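To: Kelell Tenants' List
From: Facilities Office, Trisden House
Date: November 13, 2023
Subject: Re: Storage charges on the second floor

Members are thanked for their replies to the September notice. The office has reviewed the charges and can now confirm the position.

On the earlier message from Fesico:

> Our invoice shows 1209 for the period, although we gave up
> two of our storage bays before it began. Please confirm
> whether the old rate was applied in error.

The old rate was applied, and a corrected invoice will be issued. Bays given up before the start of a period are not charged.

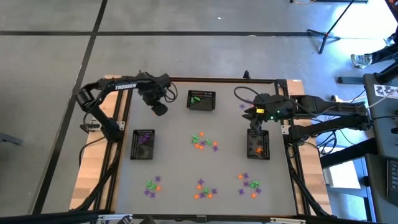
Work surface with light wooden strips at either side.

Tenants who wish to keep their present bays need take no action. Those who wish to give up a bay should write to this office and state the bay number — a telephone call is not sufficient. 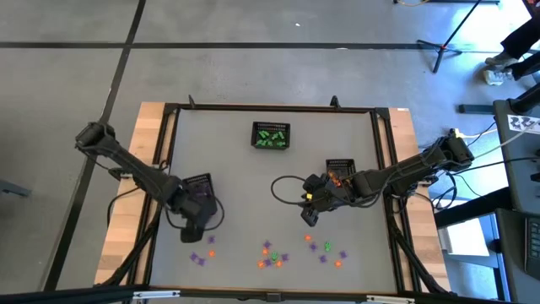 Keys must be returned to the front desk within three working days of the end of use. The charge for a lost key is unchanged.
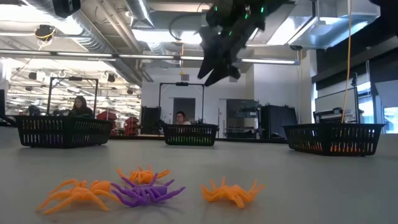 The Vigfúsdóttir Room remains available for meetings and may be reserved in the usual way. Storage in that room is not permitted at any time.

Facilities Office
Trisden House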